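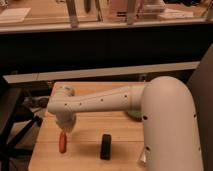
Brazo blanco sobre la mesa, con la pieza naranja y la negra.

Foro Automatización doméstica > ¿Ya pueden recoger una mesa?

joly_24
Buenas tardes a todos. El español no es mi primera lengua, perdonen los errores. Mi pregunta es si una máquina ya puede hacer este trabajo en una casa normal. Yo pienso que todavía no. Coger una pieza que está de pie es fácil. Mi cocina no es así.
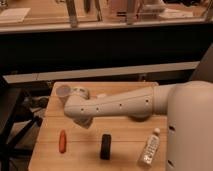

Un vaso translúcido me parece más difícil, y una botella tumbada también. En el taller de Wimmont me pidieron un presupuesto para ordenar bancos y contesté que esperen.

bistlow
No estoy de acuerdo. En taller sí se puede, si las piezas son siempre las mismas. Para casa, de acuerdo contigo.

flostton871
¿Y quién pone las piezas siempre iguales? Una persona. Yo recojo mi mesa en 2 minutos.

bistlow
Pero no la recoges 165 veces al día.

joly_24
Es verdad, esto no lo había pensado. ¿Alguien ha probado con vasos transparentes? Me interesa saber con qué pinza.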